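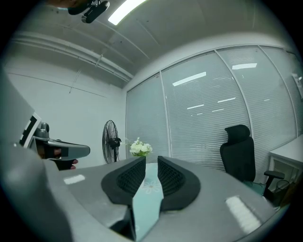 A customer in Burna wrote in to ask whether our patch cords are made in the same building as the connectors, and could we please say so somewhere. Good question, so it goes first! Yes, they are. Cord, plug and boot are all put together at our Sutia plant, and I walk past that line every morning with my coffee.

What's the smallest order you take?
One carton, 9 cords to a carton, any mix of lengths. I used to say no to mixed cartons and I got tired of saying no.

Do you ship loose connectors?
We do, in bags of 1,111. It's an odd number, I know - it's what our old weighing hopper settled on and everybody's reorder sheets are built around it now.

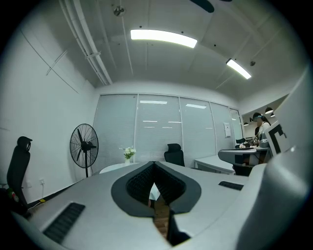
Lengths trip people up more than anything else I get mail about. Measure the path the cord will really take, up the wall and back down again, and then add a little slack. If you're wiring a small office with a paneled ceiling, like the white room here, ask your installer whether the run goes above the panels or along the wall before you order, as the two can come out very different.

Can I get the Weerakoon boot in another color?
Five colors right now, and a sixth (orange, finally!) in July.

Who handles returns?
Clollarier, our warehouse partner. Send me the carton number first and I'll get you a label, usually by 6 in the evening the same day.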